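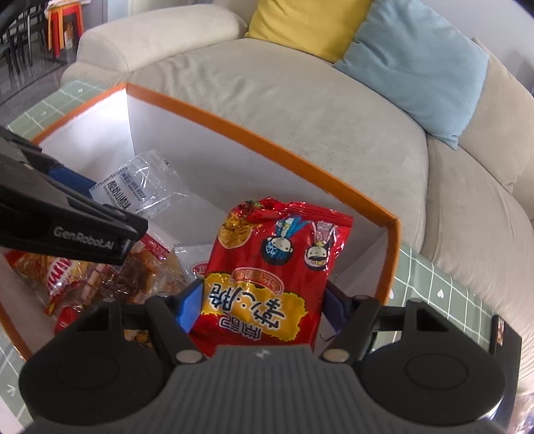
Point 1. Règles de saisie des emballages souples
Le groupe reprend le projet de guide interne là où il avait été laissé en juillet, à l'article sur les sachets. La version actuelle dit seulement que l'objet doit être « tenu fermement », formule jugée inutilisable par les deux sites. Discussion sur la prise par les côtés, un patin sur chaque bord, le sachet maintenu debout au-dessus du carton, comme avec le grand sachet rouge aux nouilles. Plateck souhaite en faire la prise de référence. Tomine fait remarquer que la soudure du haut est alors libre et que l'opérateur voit mieux où il pose. Pas d'opposition. La prise par la soudure reste admise pour les formats étroits, à condition d'être notée dans la fiche de séance.
Selma Ivanov demande que le sens d'impression ne soit pas imposé. Un sachet présenté tête en bas est une situation courante et doit figurer dans les séries au même titre que les autres. Adopté.

Point 2. Travail à deux pinces
Le texte prévoyait une pince active et une pince au repos hors du carton. Boros explique que cette règle n'est pas suivie, les deux mains se trouvant souvent ensemble au-dessus du même contenant. Rédaction retenue : « Les deux pinces peuvent se trouver simultanément au-dessus du contenant. Elles ne se touchent pas. En cas de contact, la séquence est conservée et signalée. »
Boros voulait ajouter une distance minimale entre les doigts. Plateck est contre, la mesure étant impossible à vérifier pendant le geste. La proposition est retirée.

Point 3. Remplissage des contenants
Débat assez long. Le site de Hinside remplit les cartons à ras bord, Tomine s'arrête dès que le fond n'est plus visible. Les résultats ne sont pas comparables. Il est décidé de définir trois niveaux (bas, moyen, plein) et d'indiquer le niveau de départ sur la fiche. Les sachets transparents ne sont pas regroupés à part et restent mélangés aux opaques, y compris quand ils donnent des reflets.
La question des sachets ouverts ou percés est tranchée : retrait immédiat, remplacement par un article du même format, mention sur la fiche.

Point 4. Séances en logement
Les tâches faites dans un salon suivent les mêmes règles que celles de l'atelier, avec deux ajouts. Le contenant est posé sur une surface stable, nappe ou tapis compris si le tissu ne glisse pas. Le passage autour du poste est dégagé avant le début. Le mobilier n'a pas à être déplacé ni uniformisé.
Selma Ivanov rappelle que les photos de famille, courriers et écrans allumés doivent être retirés ou éteints avant chaque séance. La phrase existe déjà à l'annexe B, elle sera remontée dans le corps du texte.

Point 5. Contrôle des séquences
Sur les 400 séquences relues par Hinside, 51 ont été renvoyées. Motif le plus fréquent : fiche incomplète. Viennent ensuite les prises lâchées sans signalement. Boros conteste une partie des renvois, au motif que la chute d'un sachet n'est pas une faute si la reprise est enregistrée en entier. Le groupe lui donne raison sur le principe. Les séquences concernées seront relues avec la nouvelle rédaction.
Il reste 216 séquences à contrôler. Plateck et Hinside se les partagent. Le relecteur ne doit pas avoir participé à la séance.

Point 6. Entretien des pinces
Vérification des patins avant chaque séance, nettoyage au chiffon sec. Tomine utilisait un produit dégraissant et cesse de le faire en attendant l'avis de l'atelier. Remplacement des patins par paire uniquement.

Décisions et suites
Article sur les sachets : nouvelle rédaction par Plateck.
Article sur les deux pinces : adopté tel que lu en séance.
Niveaux de remplissage : Tomine envoie un croquis pour chacun des trois.
Fiche de séance : Selma Ivanov ajoute les champs « type de prise » et « niveau de départ ».
Durée maximale d'une séance sans pause : pas traitée, reportée.

Fin de la réunion à 16 h 40.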